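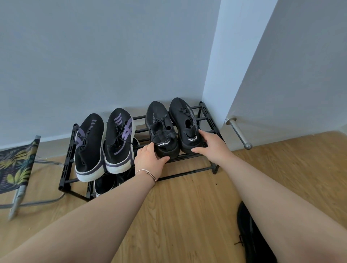 I have given up my car, and I would like it noted that I did so without much grace. The lease ran out in January, the new monthly figure had gone up by an amount I read twice, and I handed back the keys in the sort of huff that feels like a principle until it rains. Since then I have walked. I walk to the shop, I walk to the dentist, and four days out of five I walk to work, which used to take nine minutes including the argument over parking and now takes 40. The part of the house that has had to adapt most is the floor by the wall, where a low black rack has become the most important piece of furniture I have. Black slip-on sneakers go on the upper tier, heels out, so that I can get at them at ten to eight without turning the light on.

People who walk a lot tend to go a bit misty about it. They talk about noticing things. I was promised I would notice things, and I have. I have noticed that Lekberg's, the bakery on the corner of the long hill, puts its prices up on a little card that it moves further from the door each time. I have noticed that every third house on the hill owns a dog with opinions. I have noticed that the pedestrian crossing by the station gives you enough time to reach the middle, where there is an island, where you may stand and think about what sort of town you live in.

What I had not expected was how much of walking is admin. A car is a cupboard. You leave an umbrella in it, and a spare jumper, and a bag of things for the charity shop that you drive about with for a year. On foot you have what you set off with, so every morning is a small packing exercise which I fail in a new way. I have arrived at work with two umbrellas and no lunch. I have carried a library book there and back for a fortnight because the library, on my route, opens after I pass it and shuts before I pass it again. (The book was overdue. It cost me 50p, and the look cost me more.)

Then there is the app. I downloaded Pirel because a colleague swore by it, and for a week it was rather sweet. It drew my route in green. It gave me a picture of a leaf. Then it started to want things. It wanted me to do 500 more steps before bed. It wanted me to join a league. I came nineteenth out of 20 in the league and it sent me a message saying that somebody had just overtaken me, at eleven at night, when I was lying down. I deleted it the next morning and walked to work unrecorded, feeling like a fugitive. The walk seems to have counted anyway, to judge by my calves. 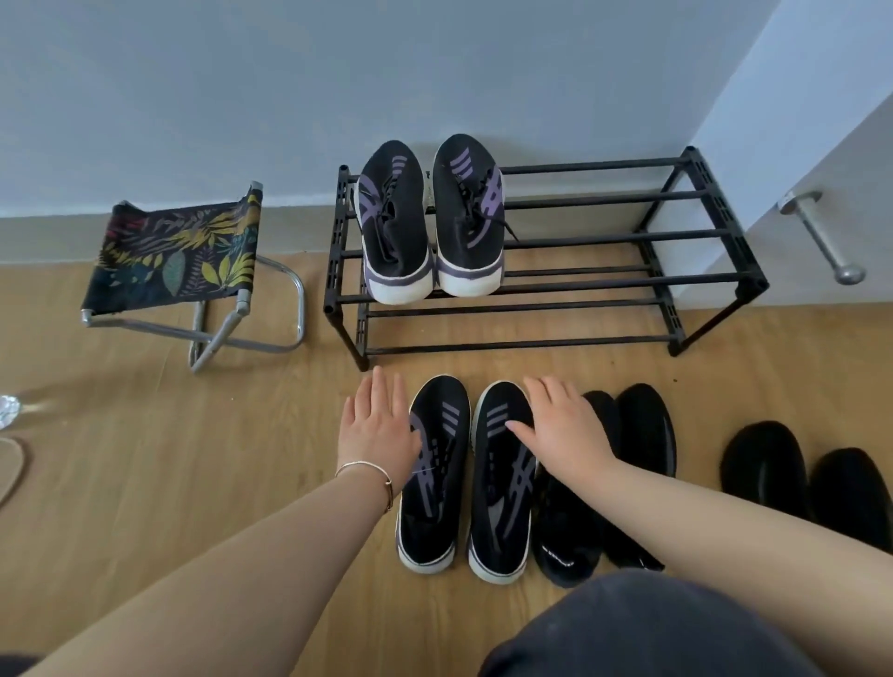 Lace-ups, for the days with the hill in them.

Weather deserves a word, though not the one I used last month outside the garage. I bought a proper coat. It is an Uron, it was in the sale, and it keeps out every drop of water that falls from above. It then sends all of it down on to my knees. I have asked around and it seems that this is simply what coats do, and that the answer is waterproof trousers, and I am not ready to be a person who takes off trousers in the corridor at work. So for now I have dry shoulders and dark knees, and I stand behind the desk until the meeting has started.

There have been gains. I sleep. I have learned the cut-through behind Akande Road, past the allotments, where there is a robin that will sit on a fork handle and refuse to be impressed by you. I no longer know the price of petrol and can look blank when it comes up, which is a great pleasure and one I recommend. I have also had two quite good ideas somewhere near the top of the hill, and lost both of them near the bottom, having nothing to write with.

My sister asked whether I would get another car in the spring. I said I hadn't thought about it, which was a lie, as I had been looking at small blue hatchbacks on my phone while waiting on the island at the crossing. But the lights changed, and I put the phone away, and I was home before dark for the first time since autumn. Ask me again when my knees have dried.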